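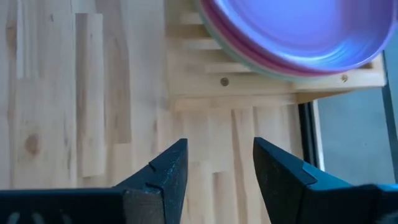

FOR IMMEDIATE RELEASE: Jilturance Puts Its Robot Arm Buying Plan Out in the Open

April 26, 2026

Hi, I'm Madalena Tavares, and I look after the equipment budget at Jilturance. I asked if I could write this release myself, mostly because I've been living in the spreadsheet behind it and would love for somebody else to read it!

We're publishing our full planning workbook for tabletop robot arms. It's free, it covers plates-and-racks kinds of jobs (our bread and butter), and it has every line we budget for, including the ones we forgot the first time around. Cables, for one. Also spare fingers, table clamps, and the hours somebody spends putting labels on things.

The workbook runs to 17 tabs. Please don't panic, you can get a long way with the first 2. Tab one asks what you want the arm to pick up and how often. Tab two turns that into a parts list, and this is where most of our own arguments started. I wanted to order everything at once and get the discount. Genji Minami wanted a small order, a few months of real use, and then a second order with the lessons baked in.

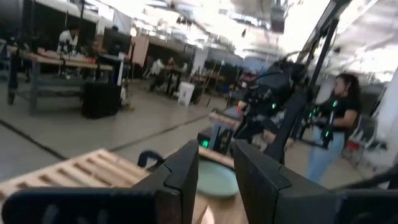 Genji won, and I've stopped sulking about it. We now split every purchase into a first order and a follow-up, with 20 percent of the money held back until the follow-up is signed. That held-back piece has paid for things I would never have put on a list in advance, like longer power leads and a better place to hang the hand controllers.

There's a tab for floor space too, which I'd ask you to fill in before you call any supplier. Measure the table, then measure where people walk and where they sit. We priced arms from Kastura and Varia side by side and the quotes looked close until we added mounting posts, and then they were about $2,000 apart per station. I had to go back and redo the whole page (my own fault, I'd skipped the floor tab). 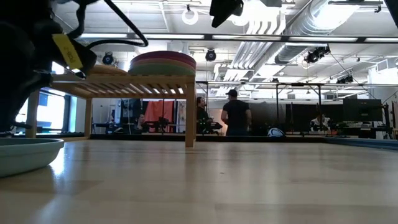
Kazue Ishida wrote back after reading the draft that the repair tab was still too hopeful, and that a team with only one arm should plan for the weeks it sits waiting on a part. Fair point, Kazue! There's now a row for downtime and another for shipping.

The workbook can be downloaded from the Jilturance website starting today. We'll update it in September with our next set of quotes, and if you send us your own numbers before then, we'll add them with your name on or off, whichever you like.

Press contact: Junpei Noguchi, Jilturance press desk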